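The offer from Altik was good for 21 days. After that, Fiona Mackay had to pay 3,226 dollars or give the machine back.

She ran a small guesthouse in Brornport, and her evenings belonged to the dishes. So she said yes to the trial, and Sakda Saithong came with the box and set the arm beside the dish rack.

"It is slow," he told her. "Please do not stand and watch it."

She stood and watched it. The black fingers waited near the rack, where the pale yellow plate was already in its place among the gray tines. The light blue plate still lay on the red surface.

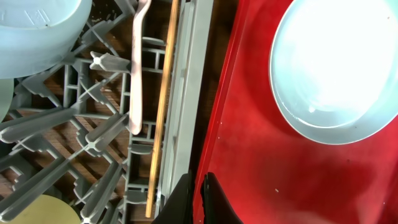

"Does the price include the fingers, if they wear out?" she asked.

"One spare pair is in the box," said Sakda. "After that pair you must buy them from us."

Fiona wrote this in her notebook, under the word Against. Under the word For she had written only "my evenings."

On the last night she sat in the garden with a book of her mother's. Through the open window she heard a plate touch the rack, then a long silence, then another plate. She read until it was too dark to see the page, and in the morning she called Altik and asked how she could pay.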